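Interview with Natsumi Koyama is up — who else has read it?

Posted January 28, 2022 by paperlantern

I just finished the long interview with Natsumi Koyama in the new Hosoda zine and I had to come here and gush. If you don't know her, she's the photographer behind the Ramen series (the portraits of cooks on their break, all shot in the alley behind the same shop). She talks about going back 14 times before anyone would let her take a picture! She brought prints for the people who worked there before she ever showed them to a gallery. I love that so much.
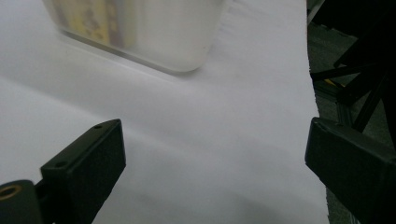
My favorite part is where she gets asked about lighting and says she owns one lamp and a bedsheet and has never wanted a second lamp. I've been telling myself for a year that I need a proper kit before I can shoot portraits, and now I want to call my cousin and make her sit by the window this weekend.

---

dutchoven_dan wrote:

Read it last night! Great interview. I do think the one-lamp thing is a bit of a pose, though. Look at the portraits of musicians she did for Tondden and tell me there's only one light on those. There's a catchlight in both corners of the eye in the drummer picture.

---

paperlantern wrote:

Could be a window? She says she hunts for rooms with two of them. But I hear you, the Tondden pictures do look slicker than the rest.

---

mirabelle4 wrote:

The Tondden job was a paid shoot with an assistant. She says so on the second page, and the assistant was Toshio Kinoshita, whose own stuff is wonderful by the way. Please go look at his ferry pictures. I bought the little book (only 500 printed) and I've opened it so many times the spine is going.

I'm with Dan on one thing. The interviewer lets her off easy. I wanted to hear how she picks who to photograph, and every time it gets close to that they swerve back to cameras.

---

dutchoven_dan wrote:

Yes, exactly that. Four questions on lenses and one on people.

---

oldschoolgrain wrote:

I liked the lens questions :) Some of us come for those. She shoots nearly everything on a fixed lens she got from her aunt, and the bit about learning to walk closer when she was shy of strangers was the best thing in there for me. You can't get that answer without asking about the lens first.

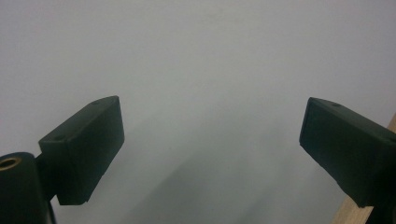 Also, she mentions that she threw out 1,000 negatives when she moved apartments, and the interviewer just says "wow" and moves along. I nearly fell off my chair. Threw them out! I would have asked nothing else for the rest of the afternoon.

---

paperlantern wrote:

I had to read that line twice. She sounded so cheerful about it, too. I still have every blurry picture of my dog from middle school.

---

mirabelle4 wrote:

I don't believe she threw out all of them. In the Raltum talk she showed contact sheets from her student days, and those would have been in the same boxes.

---

oldschoolgrain wrote:

Contact sheets aren't negatives, she could have kept the sheets and tossed the film. Was the Raltum talk recorded? I missed it and I've been kicking myself.

---

mirabelle4 wrote:

Audio only, and the first few minutes are mostly people finding chairs. It's worth it for the story of the cook who wouldn't take his hat off. I'll send you the link when I'm home.

---

dutchoven_dan wrote:

Send it to me too please. And paperlantern, go photograph your cousin! Post them in the portrait thread, one window and all. I'll do my neighbor with a desk lamp and we can see how far off we both are.

---

paperlantern wrote:

Deal! She already said yes, but she wants to wear her marching band jacket — I think that makes it better.

Recent threads
Portraits by window light, post yours
Zines worth mailing away for
How do you ask a stranger for a picture?
Toshio Kinoshita's ferry book
Interview questions you wish someone would ask

Contact the moderators | Posts belong to their authors | Back to top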